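Mimia issues revised folding and storage guidance for knitwear

5 August 2020

Mimia has published a revised set of instructions for folding and storing knitted garments at home. The new text replaces the February version and applies to hand knits and machine knits, with a separate section on pieces that carry surface embroidery. It is available from the Wuvside office and from the eight shops that stock the group's printed leaflets.

The main change concerns the work surface. The February text called for a table. The revised text allows a made bed, provided the bedspread is flat and has no fringe, beads or exposed zippers under the garment. A bed gives enough width to lay out an adult sweater with both sleeves extended, and the knit can be folded without lifting it. Woven checks and stripes are recommended for the spread, as the lines can be used to square the side seams and set the fold.

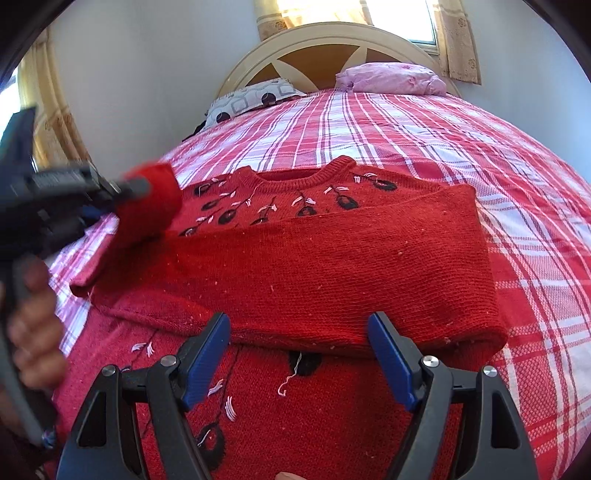

Red knit sweater with embroidered yoke, sleeve folded across the front, on a plaid bedspread.

Sleeves are now folded straight across the body, one at a time, with the cuff tucked under at the far side. The older method, in which the sleeves were angled down toward the hem, has been dropped. It placed two layers of ribbing over the lower front and left a diagonal crease after long storage.

Embroidered areas are to be checked before folding. Satin stitch worked on a knit ground tends to lift, and a raised thread can catch on the fabric folded over it. Loose ends on the face should be drawn through to the back with a blunt needle and secured there. They should not be trimmed flush. Lint is removed by hand or with a soft brush worked in the direction of the rows. Adhesive rollers are not advised on embroidery.

The text also sets a storage limit. No more than five heavy knits should be stacked in one drawer, with the heaviest at the bottom. Hangers are ruled out for any knit garment, including short-term use. Garments in storage should be taken out once per season, opened fully and refolded on a different line.

A further paragraph covers fleece and other soft pile fabrics, which the February version left out. These may be rolled or folded loosely. Thick hems should be placed on the outside of the bundle so that they do not press a ridge into the layers below.

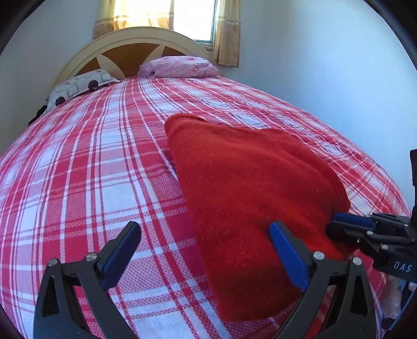
HOME TEXTILES

The revision follows a review of questions sent in by readers of the earlier leaflet. Mimia received 200 of these, most of them on sleeve creases and on pulled embroidery threads. Karimi, which supplies yarn and mending needles to the Wuvside shops, supplied the thread samples used in preparing the mending section. Layout and printing were handled by Stestus.

The first print run is 2,000 copies. The leaflet is free at the counter. Copies of the February version can still be used for washing and drying, as those pages are unchanged.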